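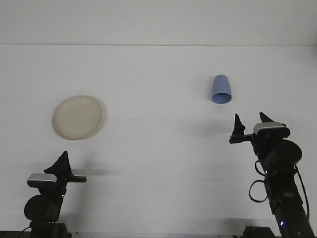 4. Batch-to-batch variation and what the control upgrade can claim

Figure 3. A round, shallow plate on a white tabletop.

4.1 The claim

The Gisska controller is sold on the promise that an internal mixer fitted with it will turn out rubber compound of steadier viscosity than the same mixer run on fixed time. The sales material for the Grusora line, which ships with the controller already installed, repeats the promise in stronger words and adds that scrap falls as a result. We do not dispute that ending a mix on energy input can be better than ending it on the clock. The idea is old and the reasoning behind it is sound. What we doubt is that the evidence offered so far shows any such gain in a working plant, and our own records from Drikatberg make us more doubtful still.

4.2 Records used

The Drikatberg plant kept batch sheets for 1,206 batches of one carbon-black-filled compound, mixed on 3 machines of the same chamber size. The controller was fitted to one of them partway through the period. The other two stayed on fixed time. Each sheet gives the load weights, the starting temperature of the chamber wall, the dump temperature, the total energy and one Mooney reading taken on the sheeted stock after it had rested. Batches with a missing Mooney reading were left out before we were given the file, and we were not able to learn how many had been dropped or from which machine. This matters more than it may seem. A batch that sheets badly is awkward to sample, so the missing readings may well belong to the worst stock.

The compound recipe did not change on paper. Raw polymer came from more than one lot, and the lot numbers are written by hand in a column that was often left blank. We used them where they could be read.

4.3 What changed with the controller, and what else changed

Spread in Mooney viscosity on the upgraded mixer was lower after the controller went in than before. Taken alone, this looks like support for the maker's claim. It is also the comparison that the Hassanpour report relies on, and we think that report stops too early.

First, the mixer was down for several shifts while the controller was wired in, and the maintenance log shows that the rotor tips were rebuilt and the dust stops replaced during the same stop. Worn tips leave a wider gap at the chamber wall, and the material passing through that gap is sheared less. Any rebuild of this kind should be expected to improve dispersion whatever is used to end the cycle. With both jobs done at once, the sheets cannot tell us which one did the work.

Second, the cooling water setting was changed. Before the stop the chamber wall was allowed to drift with the shift; afterward the tempering unit was held at 70 °C. The first batch of a shift had always been the outlier on this machine, and holding the wall temperature removes most of the reason for it. When we drop the first batch of every shift from both periods, a large part of the gain goes with it.

Third, and least comfortable for the claim, one of the two mixers left on fixed time also showed a smaller spread over the later months. It had no controller and no rebuild. It did receive polymer from the same new lots. The remaining mixer showed no clear change in either direction.

4.4 The scrap figures

We make no use of the plant's scrap figures, though they have been quoted in support of the upgrade. Scrap at Drikatberg is recorded by weight at the end of the extrusion line, and stock from all the mixers is fed to that line without being kept apart. A fall in scrap there can come from a cleaner die, a slower line or a different product mix. Tying it back to one mixer is guesswork.

There is also the matter of rework. Stock that fails the Mooney check may be blended back into later batches in small amounts, and the plant does not count this as scrap. A change in how freely the operators blend back would move the scrap figure with no change at all in how well the rubber was mixed.

4.5 A narrower reading

It would be unfair to read the above as showing that the controller does nothing. Within the later period, energy at dump on the upgraded mixer is very tightly grouped, so the device plainly ends the cycle where it is told to. Whether that point is the right one is a separate question – two batches can take in equal energy and differ in viscosity if the filler went in late, or if the ram rode high during the early part of the cycle. The sheets carry no ram position, and we would not trust an energy trace without one.

A fair test would need the controller to be switched on and off in blocks on the same machine, with wall temperature held and the polymer lot fixed within each block. We asked for 4 such blocks and were told that production could not allow it. Until a plant does allow it, the claim of steadier compound rests on before-and-after records in which too many things moved together, and buyers should treat it as unproven. The effect of rotor wear, which we think is the stronger candidate, is taken up in the next section.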